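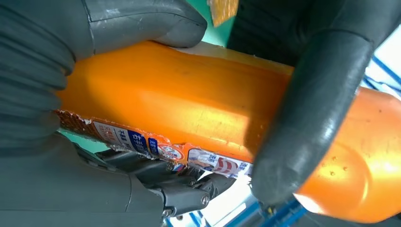
I've spent the week with the new grasp planner in Gulleo, and I'm not sold. It hands back a confidence score for every grip, and the score barely moves no matter what I feed it. A glossy orange bottle lying on its side, with the label half peeled and a patch of brown glue showing, scores the same as a clean box. Fahad Hayat says that's calibration. Maybe. I've heard "calibration" since January.

I went back through 827 logged attempts and pulled the 204 the planner called certain. The scores didn't line up with the outcomes in any way I could use.
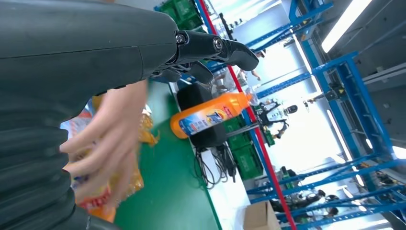

Ramiro wants to swap the whole perception stack for the one from Misex. I'd sooner fix our timestamps first. The wrist camera and the joint states still disagree, and a fancier network won't cure that. 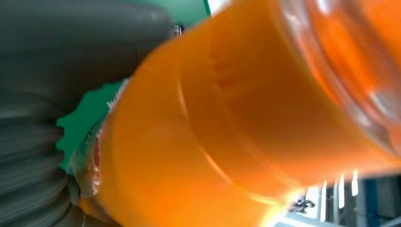

*Wrist view, out of focus, green cap against the finger.*

I'll rerun the lot with the clock patch and the old planner side by side. If the scores still look painted on, I'm turning them off.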